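Getting Mail Ready on a Desk You Also Eat At

Posted 4th July in Desk and Paper

I don't have a mailing room. I don't even have a mailing shelf. What I have is a wooden desk that gets used for reading, snacking, bill paying and, a couple of times a month, getting a big flat envelope out the door. If yours is the same, you already know how it goes: the envelope comes out, there's a plate in the way, you move the plate onto the papers, and now you can't find the papers.

I've gotten a lot better at it, so I'm writing down what I do.
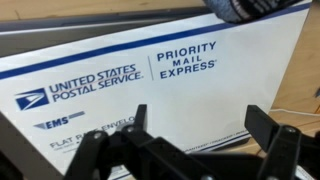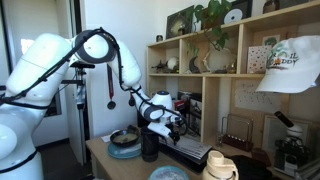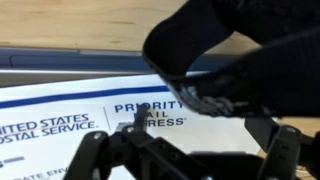
Baveo wrote in after my last post on paper clutter to say that clearing the whole desk first is a waste of an evening, and that one clean patch the size of the envelope plus a hand's width all the way around will do for any flat mail. I tried it, a bit grumpily (I'm a clear-everything person by nature), and I have to admit it works. So the first tip is really Baveo's, and I've built the rest on top of it!

Make the patch before you get the envelope out

Pick the side of the desk away from your drink. Slide everything in that patch to one side in a single pile and don't sort it. Sorting is how I end up reading an old dentist letter for ten minutes. Wipe the patch with a barely damp cloth, then go over it with a dry one, and give it a minute. Cardboard envelopes pick up moisture fast and the corners go soft.

If there's soup or dip or anything with a spoon in it on the desk, take it to the kitchen. I used to just push mine back a little. Then one October I sent a cousin her paperwork with a curry thumbprint on it, and she still brings it up.

Drinks can stay if they have a lid. A thermos with the lid screwed down is fine. An open cup goes on the floor or on the windowsill, and since I kick things on the floor, for me it's the windowsill.

Gather the papers in the order they'll come out

Whoever opens the envelope should see the cover note first. I stack everything face up with the note on top, tap the long edge on the desk, tap the short edge, and then use one clip on the top left corner. Big metal binder clips are bad news in a flat envelope. They make a lump, they catch on things and they leave a dent in every page. A plain small paper clip does it, or for thicker stacks a folded sheet of plain paper around the whole bundle like a book jacket.

I put the bundle in a cheap clear sleeve too, if it's anything that would be a pain to replace. I bought a box of 300 sleeves from Welerley ages ago thinking I was being ridiculous, and I've been dipping into it ever since for recipes, warranties, kids' drawings, you name it.

Flat means flat

A flat rate envelope is so tempting. You look at it and think, well, there's room for a little something. A pair of socks! A knitted hat! You can get soft things in there if you fold them thin and wide, and I do it every winter, but lay them out to the full width of the envelope first so there isn't one fat hump in the middle. Fold, press down with both forearms, let the air out, slide in. The flap should close along its own crease without you tugging on it. If you're tugging, take something out or go get a box.

Knits go in a thin plastic bag before anything else. Wool catches on the sticky strip and you will never get the fuzz off it.

Write the address before you fill it

I can't believe how long I did this backward. Writing on a stuffed envelope is like writing on a pillow. Do it while the thing is empty and lying on a hard surface, in your clean patch, with a pen that doesn't smear. My favorite is a Joly fine marker, though any permanent one will do. Let it dry while you get the papers together. Left-handers (hello, I'm one of you) should start with the bottom line of the address and work up. It feels silly and it saves your sleeve.

Print the zip code bigger than you think you should. Then copy the whole address onto a scrap of paper and put that inside, on top of the cover note. If the label gets scuffed off on the way, there's still an address in there.

Sealing without the wrinkles

Lay the envelope down with the flap toward you. Peel the strip a couple of inches at one end only, press that end down, then keep peeling and pressing as you go across. If you rip the whole strip off at once the flap grabs wherever it likes, and those strips do not forgive. Run the back of a spoon along the seal afterward. It's cheaper than the bone folder I bought and works just the same.

Skip the extra tape unless the flap is lifting. A big crisscross of tape mostly makes it hard for the other person to get in.

Then get it off the desk

Once it's sealed, the envelope leaves the desk right away. Mine goes upright by the front door, next to my shoes. When I left it lying flat, things got put on top of it, and in a day or so it was just another layer of the pile. I once found one three weeks later under a library book.

Photograph the front with your phone, receipt too when you get one. I keep mine in an album called Mail and clear it out whenever everything in it has arrived.

A home for the supplies

The last thing that helped was putting all the mailing bits in one place. I use a shallow Gromari tray with a lid, the kind meant for place mats. It holds spare envelopes lying flat, the marker, small clips, the spoon (yes, it has its own spoon now), plastic bags and a roll of tape. It slides under the printer. Keep the envelopes on the bottom so they can't curl, and put one sheet of stiff card on top of them if your room gets humid.

When I'm down to 3 envelopes I pick up more the next time I'm at the post office. They hand out the flat rate ones at the counter, so take what you'll use and leave the rest for other folks.

Next up is the drawer under the printer, which has cables in it that I'm fairly sure belong to things I gave away. If you've got a good way to label cables that doesn't peel off after one summer, leave it in the comments, please!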